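How a Workshop Plans for a Robot With Two Arms

Suppose your school had money for one robot. Would you look for the biggest one, the fastest one, or the one with the most fingers? People who buy robots for a living start somewhere else. They start with the job.

A job is a short sentence that says what the robot must do. "Help in the workshop" is too vague. "Pick up a small part and put it in the right place" is much better. It tells the buyer how far the arms must reach, how heavy the parts are, and how carefully the fingers must close.

Step 1: Write down the job

The Mernar workshop builds and tests equipment for small factories. Before it planned its robot table, the team wrote a list of the parts to be handled. Each part got one line with its width, its height and its weight in grams. Next to each line they wrote whether one hand would be enough.
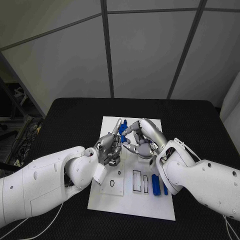 Some jobs need a second arm, and this changes the price more than anything else on the list. A second arm means a second hand, a second set of cables and a second set of spare parts. The buyer has to ask whether the job can be done without it. Putting a peg in a hole may need only one hand. Passing a part from one hand to the other needs both, and so does holding a part where two sets of fingers meet, as these two hands are doing with the blue piece. If work like that is on the job list, both arms go in the budget.

Step 2: Choose the hands

The end of a robot arm can carry different tools. The two most common choices are:

Gripper. It usually has 2 or 3 fingers that open and close. It is simple, strong and cheaper to repair.

Jointed hand. It has fingers that bend in several places, like yours. It can hold parts in many ways, but it has more motors and more joints, and each of them can wear out.

A good rule is to buy the simplest tool that can do every line on the job list. If one line cannot be done with a gripper, the buyer can change the tool or change the job. Changing the job is often cheaper.

Step 3: Plan the things around the robot

The robot is one line in the budget. These are some of the others:

Table. It must be stiff. If it shakes, the hands miss.
Power and cables. Measure the distance to the wall and add extra.
Test parts. Pegs, blocks and knobs for practice.
Test board. A flat board with places for the parts to go.
Floor space. People need room to walk past the arms safely.
Training. Someone has to learn to run the robot, and learning takes paid hours.

Test parts and boards cost very little next to an arm, but they are easy to forget. A robot without anything to practice on has to wait until the order arrives.

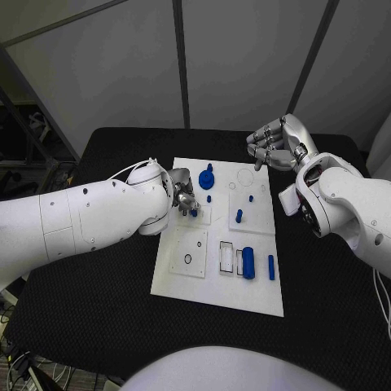
Practice parts should come in more than one size. A thin rod and a thick cylinder ask for different grips, and a robot that handles one well may drop the other. Parts in a color that stands out from the board are easier for a camera to find. On the Mernar board the parts are blue and the board is white. Outlines printed on the board, such as circles and rectangles, mark places, so people can check whether a part was set down where it should be.

Step 4: Add up the costs

There are two kinds of cost. A one-time cost is paid once, like the price of the table. A running cost comes back again and again, like electricity and spare parts.

Try this sum. A workshop sets aside $300 each month for running costs. In May it spends $68 on new practice parts. How much is left for the rest of the month?

300 - 68 = 232

The workshop has $232 left. Careful planners do not spend it all. They save part of it for months when something breaks.

Step 5: Compare the offers

A buyer asks more than one seller for a price. The written answer is called a quote. Two quotes can show the same price and still be very different. One may include delivery, setup and a repair plan, while the other covers only the arms in a crate. The buyer draws a table with one column for each quote and one row for each item. An empty box in the table is a question to send back to the seller.

Words to know

Budget: a plan for how money will be spent.
Quote: a seller's written price for a list of items.
Running cost: a cost that is paid again and again.
Spare part: a part kept ready to replace one that wears out.

Mandico Young Engineers, page updated 26 December 2023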